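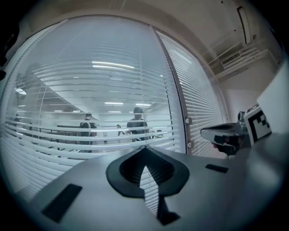 **Skamudari horizontal blinds, white, fitted to office glass. Three and a half stars.**

I have now lived with these longer than I lived with my first flatmate, and I have similar feelings about them. They're decent to look at and they let more through than they promised.

Some background. Our office at Wandham has a glass partition wall, put in by the previous tenant, who evidently enjoyed being watched eating soup. We wanted blinds. Bjarke Juhl got quotes, I whinged about the quotes, and we ended up paying $3,000 for the Skamudari set in white, with Rao doing the install. The other serious contender was a frosted film at $4,000, which Bjarke liked and which would have been permanent, like a tattoo.

The good bits first. The slats are thin and closely spaced, and a whole wall of them looks much calmer than I expected. They suit the dark brown floorboards, a colour I've otherwise spent years failing to match with anything. White also hides dust nicely for the first fortnight. After that you'll want a microfibre mitt and a podcast. I did the big panel in one go and found it took 110 minutes, including a sulk.

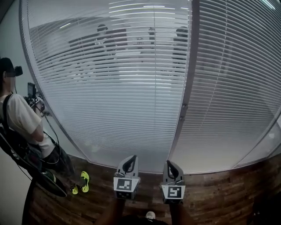
Privacy is where I start taking stars off. Tilted slightly open, they give you light and a vague idea that people exist on the other side. You can't tell who, but you can tell that it's somebody, and they can tell the same about you. Etornam Korletey claims she can pick me by posture. Fully closed they do the job, though the room goes a bit dentist.

The panels also never agree with each other. One set ends up more closed than its neighbour, whatever I do with the wand, and the two sides of the metal post look like they're from different offices. Rao came back in July to adjust them. They matched until lunch.

And they do nothing for reflections. The ceiling lights still bounce off the glass near the top, and no angle of slat is going to fix a shiny wall. That's the glass's fault, but I'm the one sitting opposite it.

Would I buy them again? For a normal window, sure. For a meeting room where you plan to cry, get the film.

Wand feels cheap, by the way. Ask for the longer one.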